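The pan drops again

Bad night. Typing this quick before I forget what order things happened in.

So the Nindari arm has been picking up the toy kitchen stuff fine for most of August. Cups, the plates, the fake veg. Then I moved on to the frying pan and it all went a bit wrong. It grips the handle, starts to lift, gets a little way up and the pan tips nose down. Food rolls out, pan swings, and then — this is the bad bit — the gripper keeps squeezing. No error, no stop. Just a whine from the motor and a warm smell.

First thing I did was blame the tape. I'd redone the blue lines and thought I'd put the start spot in the wrong place. Nope. Measured it twice, all good. Then I blamed the Etico update, becuase I always do. Rolled it back, same thing. Lost an hour and a cup of tea to that.

Ran 30 lifts after supper with the pan empty. It held in 28 of them and dropped 2. Put the toy food back in and it started slipping nearly every go. So, weight at the far end, thin handle, two smooth fingers. Not exactly a mystery.
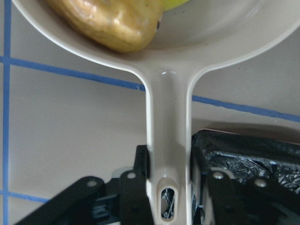
Why didn't the gripper stop when the pan slipped?

The force limit was set to 500 in the config when it should have been 192. The higher number was left over from a test with a heavier part, and the arm never saw enough push back to trip it.

My fault, that one. I copied the old file across and changed the name at the top and nothing else. Mafalda Patrício spotted it in under a minute when I sent her the log. She also asked where my fingers were when it was whining. Er. Near it. I'd reached in to catch the pan, with the arm live, and the stop button on the other side of the bench. Stupid. It's a small arm but it would have hurt.

So, changes. Limit back to 192. Stop button now on my side, cable tied down. No hands past the outer tape line unless power is off, even for a toy. And a slip check — if the fingers close further than they should mid lift, it halts and stays put untill I clear it.

Tried the slip check once before bed and it halted on a perfectly good cup, so the threshold needs work. Pētersons sell rubber pads that might fit the fingers, will order a set. Also want to try gripping nearer the bowl but the handle widens there and I'm not sure the gripper opens enough.

Will post the new log when I've got one. Motor still smells a bit.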